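Speaker notes: Three grippers, two arms, one bathroom
Narnel project meeting, 3 Sep 2025
Speaker: Saimi Harju. Slides by Vilho Toivonen.

Slide 1. Title

Say who is in the group. Heikki Koivisto did the controller work, Paavo Jääskeläinen did the cameras, Tharun Arumugam ran most of the trials. I did the scoring. Questions can come at any time, but hold the budget ones for the end.

Slide 2. What we were asked

Narnel wanted one gripper recommendation for household work by the end of the summer. We started in April with two candidates. The third one, the multi-finger hand, came in later, when Grurholm offered us a set on loan. Everyone in the room has read the short report, so don't go through the candidates again. Just give the names we use:

Jirach: two flat jaws, force sensing in both.
Niskanen: two jaws, soft pads, no sensing.
Grurholm: the multi-finger hand, black, articulated fingers.

Slide 3. Where we worked
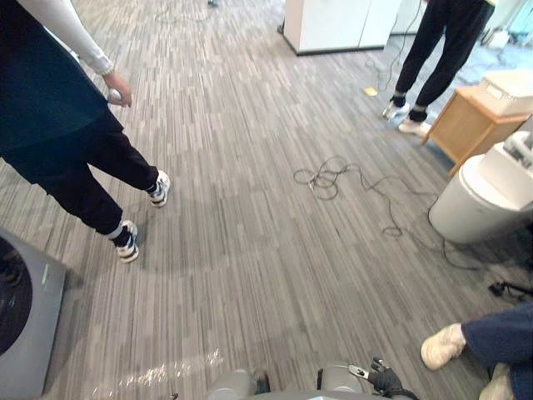 Head camera, main room. Grurholm hand at the bottom, striped carpet.

Point out the cables on the carpet. We set a rule that the base does not drive over any cable, and it cost us time in every run. If we do this again the power should come from the ceiling.

The carpet is striped, and Paavo will want to say something about that. The short version is that the depth estimate gets worse on narrow parallel stripes, mostly at a low viewing angle. Let him take the question.

Slide 4. Head camera or wrist camera

This is the part people argued about in the last meeting, so go slowly.

We ran every pick task with the head camera alone, then with the wrist camera alone, then with both. With both on, the controller has to decide which one to trust. Heikki set the handover by distance to the target. Outside that distance the head camera is used. Inside it, the wrist camera takes over. 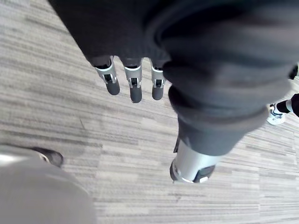
The handover worked for the two-jaw grippers from the first week. With the multi-finger hand it did not. The fingers hang into the wrist view, and so does the cloth cover on the arm, which has folds that shift when the elbow bends. The controller read a moving fold as an obstacle and stopped the arm. We saw 8 of these stops in one afternoon.

Two fixes were tried. Heikki masked the fingers in the wrist view using the joint angles. That took care of the fingers. Tharun pinned the cover back with elastic, and that helped but didn't last, and it had to be redone each morning. A tighter cover is on order.

If someone asks why we don't take the cover off: we tried it for a day. Small items caught on the connectors.

Slide 5. Controllers

Keep this short. We compared the handheld controller with the glove. Operators learned the handheld one faster. The glove was better for anything that needed the fingers to move separately. It drifts, though, and has to be recalibrated between runs. We used 6 operators, and 2 of them refused the glove after the first session. Don't say which.

Slide 6. The bathroom

The bathroom was the hardest room for all three grippers. It is compact, with the vanity on one side and the washing machine on the other, and the arm has to work in the strip of floor between them. 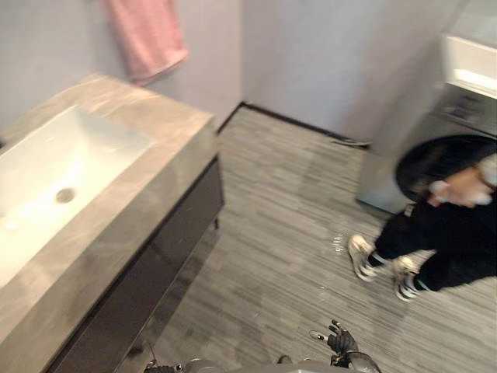
We moved the parking spot for the base several times before settling on one. From too far back, the arm cannot reach the machine door without stretching out fully, and at full stretch the force readings from the Jirach are not usable. From too close, the elbow comes near the corner of the countertop.

The dark, glossy surfaces are a problem for the cameras. The cabinet front and the washing machine door both reflect the floor light, and the depth map has holes in it there. Paavo's filter closes the small holes. The large ones stay.

For towels and clothes, the multi-finger hand was clearly ahead. For the machine's buttons, use the Jirach. The Niskanen did neither well, but it was the only one we never had to repair.

Slide 7. Numbers

The full log has 2000 grasp attempts. Only the totals are on the slide. Vilho has the split by room if anyone wants it, and he can send the file.

Slide 8. Recommendation

Grurholm for cloth, Jirach for everything else. We know this is two grippers and we were asked for one. If it has to be one, take the Jirach.

Next steps: new cover, another round on the handover distance, and the bathroom runs repeated with a lamp on the floor side. Heikki has the schedule.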